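Monday, late

Couldn't sleep so I'm writing this at the kitchen table with the last of the ginger tea. The choir thing went fine. Better than fine! But I want to get the whole day down before it turns to mush in my head, and I've got leftover rice to deal with, so this may get interrupted.
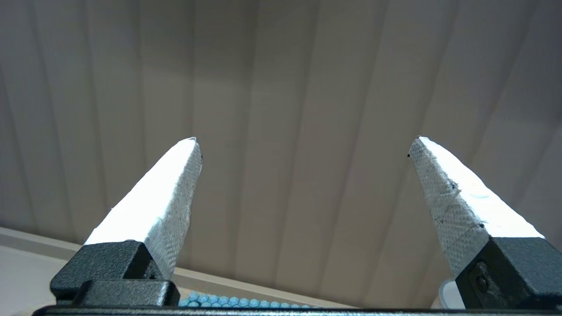
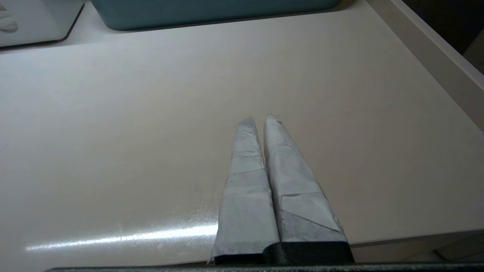 The morning

Woke up with a scratchy throat, of course. I steamed my face over a bowl for ages and then called Esi, who told me to stop talking, which is hard to do on a phone call. She was already up and ironing. I asked her if we were wearing the blue or the green and she said green, and that it had been green for 2 months, and did I read anything she sent. (I do read it. I just don't keep it.)

So the green dress had to come out from the bottom of the closet and it smelled like the cedar blocks. I hung it on the shower rod with the window open and hoped for the best. There's a little pull in the hem that I keep meaning to fix, and I didn't fix it today either.

Took the early bus and got off at Kahsay for a roll and a coffee. They've moved the counter again. I liked it by the window, where you could stand with your cup and watch people fail to parallel park. Now you face the wall and a big picture of a lemon. The rolls are still good though, the seeded ones especially.

The rehearsal

We were supposed to start at ten and started closer to eleven. Kornél had left the folder with the second alto parts in his car, and his car was at his sister's, so off he went while the rest of us did scales until we were sick of each other. Then Ekua got us going on the slow one without the music, just from memory, and it was the nicest we've ever sounded on it. I had goosebumps on the last verse. When Kornél came back puffing with the folder we all felt a bit rude for not needing it.

My trouble spot is still the jump in the middle of "Flirnine." I get up there okay, but I arrive like somebody stepping onto a boat. Ekua says to think about the note before I leave the old one. I've been thinking about it at the sink, on the bus, in line at the pharmacy. It's a lot better than it was in July, I'll say that for myself.

Fasil sang his solo with his eyes shut the whole way through. He's got such an easy voice, I could listen to him read a gas bill.

The concert

Kwesi had set out 80 chairs and we ended up dragging in the benches from the hallway too, so that was a happy kind of panic. My knees shook for the first song and then they quit. I found a lady in the second row with a nice face and sang at her for most of the evening, poor thing. She had a cough drop going and she unwrapped another one right in the quiet part – I nearly lost it, and I could feel Esi next to me nearly losing it too, and neither of us dared to look.

And the jump? I landed it. Maybe a hair flat. Ekua gave me a tiny nod over the stand and I floated through the next two songs on that alone.

We did the encore twice, since people wouldn't sit down, and the second time the kids at the back were stomping along a little ahead of the beat. Kornél tried to drag everybody back to the right speed with his eyebrows. It didn't work but it was fun to watch.

They passed the basket around for the new piano and Kwesi told us afterward it's some 4,000 so far, counting the bake sale. The old piano has a key that sticks when it rains and a pedal that groans, and I'll miss it, a bit.

Home

Fasil gave four of us a ride, with me squashed in the back holding a tray of somebody's lemon bars. I ate one at every red light. Got in, took off my shoes, and stood in the hall humming for no reason at all.

Things for tomorrow: return the tray (ask Esi whose it is), call the dentist back, wash the green dress, buy more ginger. Next rehearsal is at 8, not half past seven, so I can eat dinner first for once. The rice is done and in the fridge. Going to bed.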